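Cleaning Old Records and Tapes at Home: Which Tips Are Worth Your Time
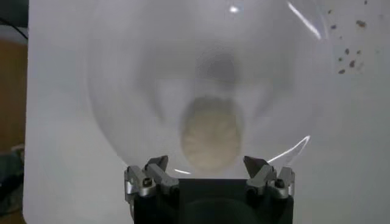
Every few months somebody posts the wood glue video again. You know the one. A thick coat goes on a filthy LP, dries overnight, and peels off in one satisfying sheet with all the dirt stuck to it. I've tried it on four records. Two came out cleaner, one came out the same, and the fourth kept a strip of glue in the run-in groove that I never did get out. I wouldn't do it to anything I paid more than a dollar for.

Most of the advice going around has the same trouble. It works sometimes, on some discs, for somebody with more patience than me. What follows is what I still do after trying a lot of it.

Dry brushing
Carbon fibre brush, two or three turns of the platter, lift off toward the edge. It takes surface dust and that's all it takes. Anyone claiming a brush "restores" a record is selling brushes. Don't press.

Wet cleaning
Distilled water, a drop of plain dish soap (unscented, no moisturizer), two microfibre cloths. One cloth to wash, one to dry. Wipe with the grooves and keep the label dry. Then go over it again with distilled water only, or the soap stays behind and you'll hear it. Tap water depends on where you live. Ours leaves a white bloom on the kettle and I'm not putting that in a groove.

I bought a bottle of the Stevell fluid a while back, 40 dollars, to see what I was missing. Side by side with soap and water on two copies of the same thrift-store polka album, I couldn't pick the winner. Maybe you have better ears.

Keep alcohol away from shellac 78s. It softens them. People still recommend it.

Drying
A dish rack works if the slots don't touch the playing surface. Mine is a Runwood with wide wooden slats, and it lives in the basement now because the rest of the household wanted a rack for dishes. Leave the records alone until they're bone dry. I give them 24 hours, which is probably overkill. No hair dryers.

Sleeves
Putting a clean disc back in its old paper sleeve undoes the job. New poly-lined ones are cheap by the box. Skip the soft vinyl outer covers, which can go sticky and haze the disc over the years.

Cassettes
Cotton swab and 90-something per cent isopropyl on the heads and the metal capstan. Go easy on the rubber pinch roller, where I use a barely damp swab and mild soap. Those cleaning cassettes with the little felt pads do something, though I've never been sure what.

If the pressure pad has fallen off inside the shell, move the tape into a donor shell that closes with screws. Do it over a cookie sheet so you can find the bits. Baking tapes in the kitchen oven is a reel-to-reel remedy for certain sticky stock and has no business near your old mixtapes.

Warped records
Two sheets of glass, a warm oven, a prayer. I've seen more ruined this way than flattened. A slight warp usually plays fine, so play it.

Posted May 8, 2022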